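Monday, late, kitchen table

Well, I did it. I went and got the accordion! My back hurts, my left arm feels like somebody else's, and there's a case the size of a small fridge standing in the hall where the shoes used to go. I should be in bed but I'm too wound up, so I'm going to write it all down while it's fresh.

I'd been watching the listing for most of May. It said "Stalitz, red, older, some keys sticky, buyer collects," and the only photo was so dark it could have been a toaster. I'd check it in the morning before work and again at night, and every time I'd think, well, it'll be gone tomorrow, and then it'd still be sitting there. After a while I started to feel sorry for it. So last week I wrote to the seller, got a one-word answer ("Yes"), and booked today off.

The bus from Trernbridge to Deswood takes two hours if you believe the timetable. Today it took longer than that, with a long stop outside the feed store while the driver had a conversation through the window with a man in a pickup. I didn't mind a bit. I had the window seat and a cheese sandwich and my fat library book, all 1,107 pages of it, and I got through one chapter before I gave up and looked at fields. It's a good book, I think, but everyone in it has the same grandfather and I keep having to flip back to the family tree.

Deswood is prettier than I remembered. They've painted the old depot green and there are tubs of geraniums all down Main Street. The seller's house was right up at the top of the hill (of course it was) and she had the case already open on the porch, which I took as a sign that she wanted it gone. It had been her uncle's. He played at weddings, she said, and once on a ferry. She didn't play and couldn't stand the sound of it, and she told me so very cheerfully while I was trying to get the straps over my shoulders.

Oh, but it's gorgeous. It's red like a candy apple, with a cream keyboard gone a little yellow, and the bellows have this gold paper on the folds that's worn off right where a hand would go. I pulled it open and pressed a key and it made a noise like a goose. Then I pressed another one and it was just a note, a big warm wobbly note that I could feel in my ribs, and that was that. I'd planned to haggle. I had a whole speech about the sticky keys! I paid the full amount and said thank you twice.

Getting it back down the hill is the part I'd rather forget. The case has one handle and the handle has opinions. I'd carry it as far as a mailbox, put it down, switch arms, carry it to the next mailbox. A kid on a bike asked me if there was a body in it. I missed the afternoon bus by the length of the drugstore parking lot, so I sat in Gyamfi's, the bakery across from the stop, for well over an hour and had a coffee and a bun with apricots in it, then a second bun because the first one was so good. They let me park the case by the counter. A lady in line told me her mother used to play and that I should never, ever leave it in a hot car. I don't own a car, but I wrote it down anyway.

Home by 6. I ate toast standing up and then had a go.

So, first impressions. You can't see your own left hand. I knew this, in the sense that I've seen people play, but I hadn't thought about what it means, which is that there are all these little black buttons over there and you find them by feel or you don't find them. One has a dimple in it, and that's C, and from C you're supposed to work your way out. I found the dimple maybe one time in four. The right hand is fine, it's just a piano tipped on its side, and I had piano lessons until I was twelve, so I can pick out a tune. But doing both and also squeezing! You run out of air in the middle of a line and everything just sort of sighs and stops. The cat went under the bed at the first chord and hasn't been seen since.

Sticky keys are the low G and the F sharp next to it. The F sharp comes back up if you flick it. The G doesn't, so every time I hit it I get a drone under everything, and I'm afraid I've started to like it. My brother thinks it'll be a bit of old felt gone gummy and says not to spray anything in there. I'd been about to spray something in there.

I looked up repairs after supper, and the closest place that does them wants more than 2,000 for a full tune and overhaul, reeds and wax and all. Nope! Not this year. It can be a bit out of tune. It's a bit out of tune in a nice way, like a fairground a few streets over. I'll see if I can get the straps replaced, though, as the right one is held together with what looks like a shoelace.

I've told myself twenty minutes a day, before supper so the neighbors don't come at me with brooms. One scale, one waltz. I found a beginner's book at the library with "Oats and Beans" in it and a song about a miller that goes up and down over the same five notes, and I think I could get the miller by the end of the month if the left hand cooperates. I won't play for anyone until I can get through it without swearing. My sister has already asked for a concert over the phone and been told no.

Still to do: find somewhere dry to keep it (not the hall, I've stubbed my toe already), return the other library book, ring the bus people about the gloves I left on the seat. And buy apricots, I want to try making those buns myself. 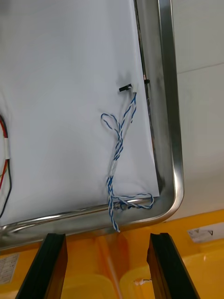 I'd like to try them with less sugar on top and maybe a little almond in the dough. Bed now. My shoulders are killing me and I've got the miller going around and around in my head.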